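Stamero Two-Arm Tabletop Cell – Planning & Budget Package

Sold by Trindier. Page updated 23 May 2025

For labs and small shops pricing a two-arm bench setup. Read before you send a PO, saves everyone a week of email.

What you get
2 tabletop arms, each with a two-finger gripper
Controller and power supply for each arm
Gidis simulation license, single seat, one year
Cell file for Gidis so you can lay out the bench before anything ships
Cables, e-stop, mounting hardware

Not included: table, PC, wrist cameras, training days. Table is the one people forget. Needs a flat top that doesn't rock, and room for both bases plus the work in between.

Price
Package: $3,610 per month on the 2 year lease. Purchase price on request, depends on gripper choice. Extra Gidis seats $120 per month each, cancel whenever.

Plan it in sim first
Most buyers lease the software seat a month ahead of the arms. Good idea. You find out early if the reaches overlap where you want them to, and whether the fingers get in the way of each other over small parts. Cell file loads with a wood tabletop and a set of loose colored pieces, swap in your own parts as STEP or STL. Views can be set from the room or from either wrist. 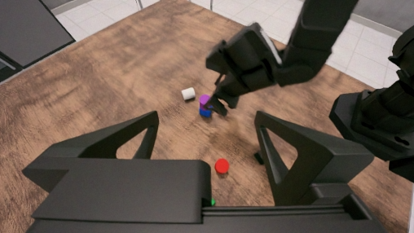

Gidis wrist view: near gripper open around the red cylinder, second arm at the purple and blue ones.

Check the shared zone in the middle of the table. That's where the budget goes wrong – people order standard fingers, then find they need the slim ones for anything stacked or close together. Slim fingers are a seperate line item, order them with the arms and you pay one shipment.

Budget lines to leave room for
Spare finger set
Table or frame
PC with a decent graphics card (sim will not run on an office laptop)
Guarding, if your site requires it
Someone's time. Two arms take longer to set up than one, more than double in our experiance

Lead time
Software seat: same day. Arms: ask, changes with stock. Van Dijk handles freight and will call for a dock time, lift gate is extra.

Returns
Unopened arms only. Software seats – no refund once activated.

Quotes and lease questions: Marietjie Du Plessis, Trindier sales desk. Send table size, part sizes and which fingers you think you want. A rough sketch is fine.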